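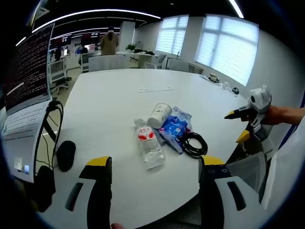 Figure 3. A water bottle and a paper cup, both on their sides, on a white table.
Mared Howells and Amrit Cormier

4.2 What people did about snacking

I went into this part of the study expecting to write a lot about willpower, and I hardly used the word. We had 295 people keep a food diary for 30 days, and I read every single page (588 of them, some with gravy on!). What jumped out at me was the afternoon. Folks who ate a proper lunch -- beans, eggs, leftover chicken, whatever they liked -- wrote down far fewer trips to the cookie jar before dinner.

Skipping lunch to "save up" for the evening went badly for most people who tried it. One woman wrote "ate the crackers standing up, then the cheese, then dinner" and I laughed, having done the same thing myself that week.

Nine people stopped keeping the diary before the end, and I left their pages out of the counts. Amrit would have kept them in, and we went back and forth on it for ages. Drinks were logged on a separate sheet, so I get to those in 4.3, along with the coffee question.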